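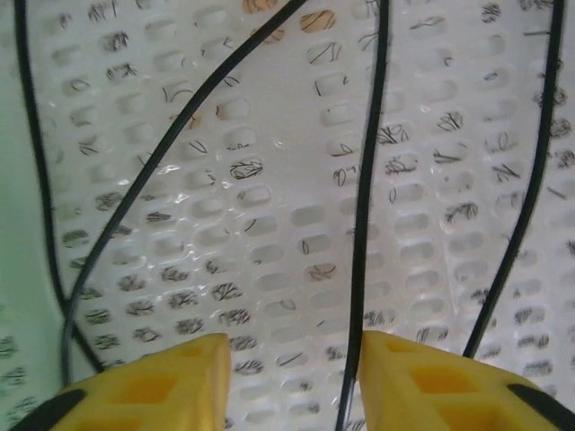 I went to the autumn open day at Silon on November 11, 2025, mostly to look at one cell. The rest of the building was conveyors, a palletiser and a stand about safety scanners, all of which I have seen before in other buildings with worse coffee. The cell I wanted was at the back of the Hiser Road unit, past the goods-in door, and it handles wire. Loose wire, with no connectors on it and no fixed shape.

I have written before about rigid parts and bin picking, and my general view is that bin picking of rigid parts is a solved problem for anyone with enough money and a tolerant production manager. Thin flexible stuff is different. A bracket has a pose, six numbers, and once you know them you can plan a grasp. A length of wire has as many numbers as you care to give it, and they change when you touch it. Most factories deal with this by paying people to do the job, and harness assembly is still largely done by hand on boards for that reason.

Silon has been working on it since February with a two-arm setup they call Nulen. The motion side is built on a planner called Nautiyal, written in house. The open day had the cell running in sessions through the day, with a short talk before each one and questions afterwards. I stayed for two sessions and part of a third.

The task

The task is dull to state. There are wires and strings on the table or in baskets, and the arms have to move them into the right basket by type: black, red, or plain string. Sometimes an operator sets out a tangle and the arms have to pull it apart first. Sometimes a strand is dropped into the wrong basket on purpose and has to be found and taken out again.

What makes it harder than it sounds is the baskets. They are ordinary household plastic baskets, with holes in the sides and floor. A thin wire lying across a slotted surface gives a depth sensor very little to work with. The holes have edges, and so does the wire, and at the scale of a gripper camera the two are not very different in size. Shiny plastic adds glare on top. The engineer giving the talk said the early versions tried to pick up gaps in the plastic, repeatedly and with great confidence.

Their answer has been to rely less on depth and more on tracing. The software looks for something long and continuous that crosses the hole pattern without following it, builds a line from that, and only then picks a point on the line to grasp. Short dark fibres caught in the holes are the remaining nuisance, being neither background nor wire. They are thin, they are the right colour, and they curl. A minimum length filter removes most of them. It will also remove a real wire if most of it is hidden under something else, and I saw this happen in the first session. One strand was ignored for several cycles until its neighbour was lifted off, after which it was picked up normally.

Grasping is done with two yellow fingers that have hollow pockets in them, on a parallel gripper. I asked about the material and was told it changes from month to month, so I will leave it out. The pockets give the finger a little compliance without any moving part. Closing force is low. The limit on the wire is not strength, as these strands will take far more pull than the arm ever applies, but the risk of the strand sliding out sideways when the grip is slightly off centre.

The arms approach a basket from above at an angle. Coming straight down would be simpler to plan, but the fingers would then hide the wire from the wrist view at the moment it matters. With the angled approach you can see the strand run into the gap between the fingers before they close, and the software checks for this. If the line doesn't pass through the gap, it backs off and tries again.
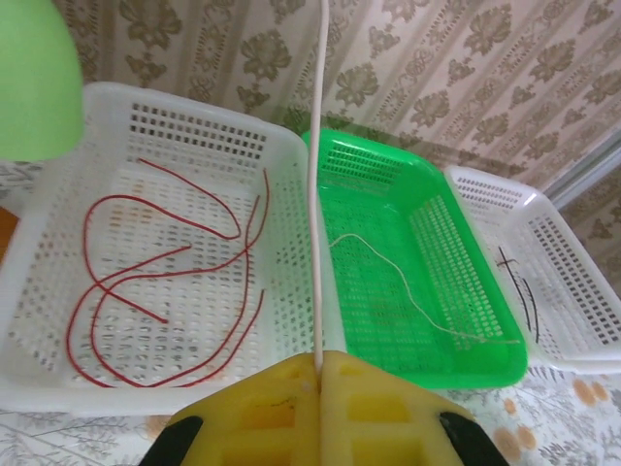 The awkward part, which is letting go

I had expected picking to be the weak point. It was releasing. A wire held near one end hangs in whatever curve it was last bent into, and the far end can be a long way from where the gripper is. Lower it into a basket and the free end may land on the rim, outside, or in the basket next door. Red wire with a bit of set in it was the worst. The string was easier to lower because it hangs straight, but it clings to things, and it will happily drape over the edge of a basket and stay there.

Nulen handles this in two ways. The first is to estimate the length of the hanging part and lift high enough to clear the rim before moving across. The second is to use the other arm to steer the loose end, which works well when both arms can reach and is slow in every case. A drop with one arm took a few seconds. A drop with both took long enough for people in the front row to start talking to each other.

There is a third option, which is to release anyway and tidy up afterwards. I asked whether this was cheating. The reply was that a person does the same thing, and that the planner simply compares the expected cost of both. I think this is a fair answer. It does mean that the cell sometimes looks careless when it is in fact behaving as designed, and anyone demonstrating it to customers will need to explain that before the first wire falls on the cloth.

Numbers

Silon had a printed sheet at the cell with results from their last internal run. I don't like to repeat manufacturers' figures without conditions attached, so here are the conditions as given. Mixed wire and string, three baskets, no tangles, normal room lighting. A run ended when everything was sorted or when 900 seconds had passed, whichever came first. The sheet listed 529 grasp attempts in total.

It did not list a success rate for those attempts. It listed completed runs, and a completed run can contain any number of failed grasps. When I raised this I was told the per-grasp figures exist and are kept for internal use. I would have preferred to see them. The completion figure was good, and I won't quote it, as on its own it tells you more about the time limit than about the gripper.

A more useful figure came up in conversation. The planner allows 10 retries on one strand before it gives up and moves to another. I watched it reach the limit once, on a strand lying tight against the corner of a basket where the fingers could not get either side of it. A person would have pushed it away from the wall with a fingertip. There is apparently a push motion in development. It was not running on the day.

The surroundings

I should say something about how the cell is dressed, as it came up in the questions more than anything technical. The usual lab approach is a grey mat and black curtains, which gives clean images and software that fails on contact with the outside world. Silon has gone the other way. The enclosure is lined with a beige pattern, the table has a printed cloth on it, and there is household clutter about the place: a mug, a wine rack with glasses in it, a snack packet. The clutter gets changed between runs.

The cloth is the part I would have argued against. It is printed with leaves on stems, and a stem on a pale ground is a thin curved line, exactly what the tracing step is looking for. The team chose it for that reason. According to the talk, performance dropped badly when it went on and took a good while to recover, and they regard the recovered version as the only one worth discussing. I can't fault the reasoning. I did see one arm slow down over a bare patch of cloth and appear to consider it, though it moved on without closing.

Under all this the frame is conventional aluminium extrusion, with both arms bolted to a slotted rail along the front. The cables to the grippers are bright purple and loop well clear of the arms. I would want them tied in closer for production, but in a development cell you want to be able to swap one without undoing twenty clips, and the colour at least cannot be confused with the work.
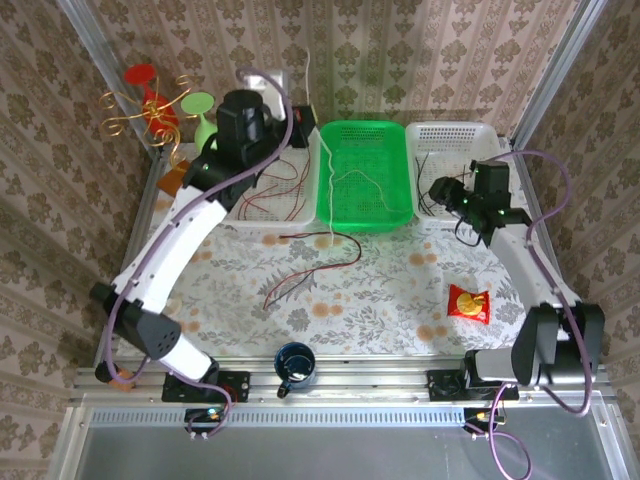
Tangles

The last session was meant to be the tangle demonstration. A knotted bundle of red and black went in the middle of the table, and the arms had to separate it before sorting.

The method is to find a free end, hold the bundle with one arm, and draw the free end out slowly with the other while watching for the bundle to move. If the bundle moves, the strand is caught, so the arm stops, lets go, and takes hold closer in. There is no attempt to work out the knot. I had rather hoped for some topology, but the talk was clear that they tried crossing-by-crossing analysis and found the camera was wrong about which strand was on top often enough to make the result useless.

The slow pull works on loose tangles. On tighter ones it turns them into smaller, tighter tangles, as it does when I try it with headphones. I left during the second bundle to catch a train, with a loop still caught and the left arm on what I think was its fourth regrasp.

Notes for anyone going

Silon will run the same cell again in February, with booking through their usual page. Ask for a morning session. The light from the goods-in door was better then, and the queue was shorter.

Stand on the right if you can. The left arm does more of the holding and its elbow gets in the way of the view from that side. The monitor showing the traced lines is also on the right, and I learned more from it than from the arms. Each candidate line is drawn as it is found, and you can watch the short ones being thrown out.

I still have a list of questions about the length filter. I have sent them on and will add the replies underneath when they come.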